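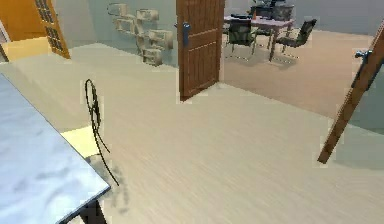

One reader of last term's notes wrote in that a simulated room should never count as a safety test, because a planner that behaves well on a screen has proved only that it behaves well on a screen. We agree with the second half. Section 3 of the lab rules lets you use simulation to reject a plan. It does not let you use it to approve one.

Unit 3: Doorways, cables and shared floors
Braltbridge course handout, revised November 1, 2023

Rules for simulated runs

Log the room file, the planner version and the random seed before you start. A run without all of them is not graded.

Treat an open door as a moving object. The door in the map may be at a different angle when the robot gets there. Plan for the full swing, on both sides of the doorway.

A cable on the floor is a no-go area. Thin objects are easy to lose when the map is coarse, so check the cost map by eye. Do not delete a cable to get a path.

Chair legs and table legs: use the widest outline of the furniture, seat included. Thin metal legs alone will give you a gap the robot can't use.

Where two floor finishes meet, drop to the lower speed setting and hold it until the whole base is across.

Moving to hardware

You need 77 clean runs in the Retix simulator, with more than 2 door angles covered. Then fill out the Skolby checklist and book the Briggs lab, room 318. The first hardware run is at walking pace or slower, with one person on the stop button who has no other job.

Contact with a door, even a light one, is a reportable event. Write it up the same day.

Reading for next unit: stopping distance, pages to be posted.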